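Project report - Keeping old computers in use at Skununeck
9/29/18

## Why I picked this

Our town throws out a lot of computers. The drop-off at Skununeck takes them on the first week of the month and most go straight to the shredder. I wanted to know how many still had life in them, and what it costs to keep one going compared to buying new.

## What I did

- Read the drop-off log for the spring (paper, hard to read in places)
- Sent a survey to 80 households in Jadport, got 30 back
- Took home 9 desktops with permission and tested them on the kitchen table

Survey was one page. Asked how old the computer was, why it got replaced, where it went after. Should of asked about laptops separately, people mixed them together and I couldn't pull them apart later.

## Results

Of the 9 desktops, 6 started up after cleaning and a new clock battery. One had a dead power supply, the other two I gave up on. Slow hard drives were the main complaint in the survey too - "slow" came up way more than "broken". A lot of people had a dead one sitting in a closet because they were worried about what was on the drive. Didn't expect that. Wiping the drive for free at the drop-off would probably get more in than any poster.

Cost: used memory from Reletura was cheap, shipping wasn't. Grgić (the repair shop on the hill) gave me a price for a new drive with labor and it came out well under a new machine, but you wait two weeks.

Memory is the easiest part to swap in a desktop. Side panel off, slots are right there on the motherboard.

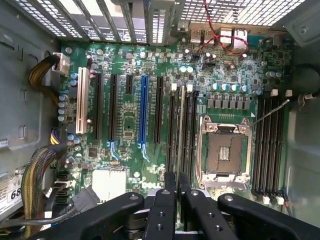
Open desktops, seen from inside the case and from further back.

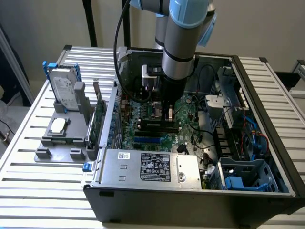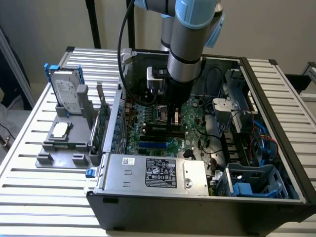

## Problems

- 30 replies is small, and probably people who already care about this
- log doesn't say what year the machines are from
- I only tested if it starts and gets online, not how it runs after a month of use
- lost one page of my notes, the drive sizes are from memory

## What I would do next

Run the survey again in November, seperate sheet for laptops. Ask the drop-off about a shelf for working machines. Also find out who pays for the shredding, I called twice and didn't get an answer.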